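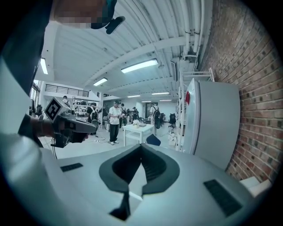 On the lab floor, with overhead lighting in use.

Stovunley revises lighting rules for shared workrooms

11/19/19 – Stovunley has approved new lighting rules for laboratories and workshops let to more than one tenant. Landlords must keep light levels at bench height within a set range and record readings every 6 months.

The rules apply to rooms larger than 1,000 square feet. A survey completed in August listed 113 such rooms in the town, most of them fitted with older ceiling tubes.

Rosalía Cabello, who drafted the text, said readings must be taken at two heights with the blinds closed. "A single reading under a fixture tells us very little," she said.

Granström, the largest landlord affected, asked for a longer transition period. The request was declined – existing leases are covered from the date of their next renewal.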